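Paewai Household Support Scheme

The Paewai Household Support Scheme is a cash transfer programme run by the regional government of Paewai. It makes a monthly payment to low-income households and replaced an older system of food and fuel coupons. The scheme is administered from the regional capital, Gundness, through a network of district offices.

Background

Under the coupon system, households collected printed booklets from their district office and exchanged them at registered shops. Shopkeepers complained of long waits for repayment, and some stopped accepting coupons altogether. In rural districts this left families with booklets they could not use without travelling to the next town. The opposition made the coupons a main issue of its election campaign, promising to pay the same support in cash. After it took office, the new government set out its plans in a short policy paper and put a bill before the regional assembly.

Debate and passage

The bill was debated over two sittings in May. Supporters argued that families were better placed than officials to decide what they needed. Opponents said prices in remote areas would rise once cash replaced fixed-value coupons, and asked for the payment to be linked to local food costs. The government rejected a full link but agreed to a yearly review. The bill passed with the support of two smaller parties, both of which had asked for the coupons to stay valid during the changeover.

Eligibility and payment

A household qualifies if its income falls below a limit set each year in the regional budget. Pensioners living alone are assessed separately. The basic payment is 1,000 a month in local currency, with a supplement for households with young children. Money is paid into a bank account or can be collected at a post office - the second option was added after complaints from villages with no bank branch.

Administration

Applications are made on paper or in person. Records are held on a system called Climeo, which district staff use to check income details and approve payments. A separate service, Plillow, handles appeals. 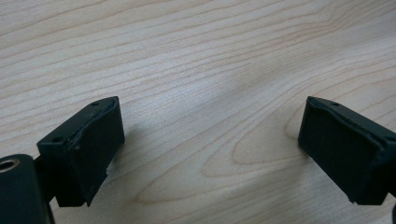
Appeals must be lodged in writing by the applicant or by someone acting for them. A panel in Gundness considers each case and may confirm the decision, change it or send it back to the district office. Payments already being made continue until the panel has ruled.

Criticism

Rural members of the assembly have said that the yearly review is too slow to keep up with food prices. Others object to the income limit, arguing that seasonal workers can lose support after a single good month. The government has defended the limit on grounds of cost, but has said it will look at averaging income over a longer period.

See also

Regional Assembly of Paewai
Gundness District Office
Social security in Paewai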